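March 15, 2025

Back on the Cakelix storage mod, porting the sorting chest to the new loader. The February build still crashes for some people when they open a chest that sits on a chunk border. Went through the crash reports again. Most of them are the same null tile entity on the client side.

Set up a clean profile with only Cakelix and the Cho library. Placed a double row of chests across a border, flew out of range, came back, opened the first one. Crash on the second try. With Cho rolled back one version, no crash in 30 tries. So the trigger is in the newer Cho, but our code should check for null anyway. 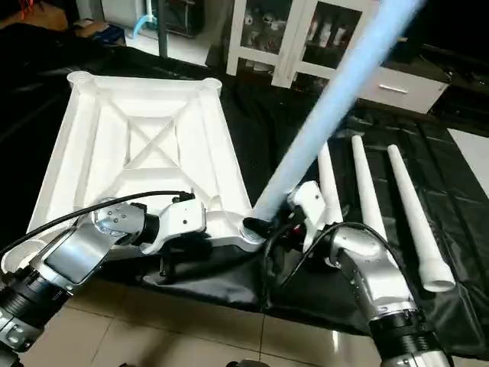

Added the check in the screen handler and in the hopper code. The chest now closes the screen if the block entity hasn't loaded yet. A bit ugly for the player, but a second click opens it fine.

Log is full of a new warning after this, 846 lines from one short session. It prints every tick for each chest waiting on data. Changed it to print once per chest and moved it to debug level.
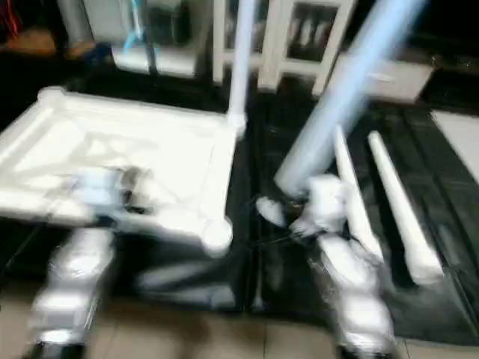
Left gripper over the square frame, right one holding a long pipe.

Next, the keybind problem. Sort is on R by default, and Buson (the recipe viewer) uses R too. If both are installed, Buson wins and our sort does nothing. Left R alone for people without Buson and added a second bind, unset by default. Needs a line in the readme.

Config files from the old version still don't carry over. The slot limit used to be a plain number and now sits under a section called "limits". Wrote a small converter that reads the old key and writes the new one. Tested on 5 old configs. One failed on a trailing comma, so bad files now get renamed and a fresh one is written. 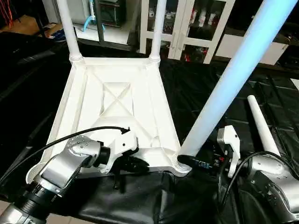
Chair on its back, underside of the seat up.

Loaded the Cakstead test world last. It has 1,286 chests, nearly all full, and used to take ages to save. Save time is down a lot with the dirty flag fix, but there is still a hitch when the big storage hall loads. Profiler points at the item counts being rebuilt on load. They could be cached in the chest data. 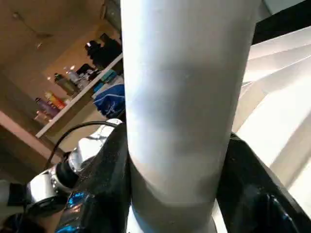 Tried the cache quickly on a branch. Counts go wrong if a hopper pulls an item during the same tick as the save. Not merging that yet.

Still open:

- report the border crash to Cho with the short log
- readme line for the second keybind
- hopper test for the cached counts
- check the converter on a dedicated server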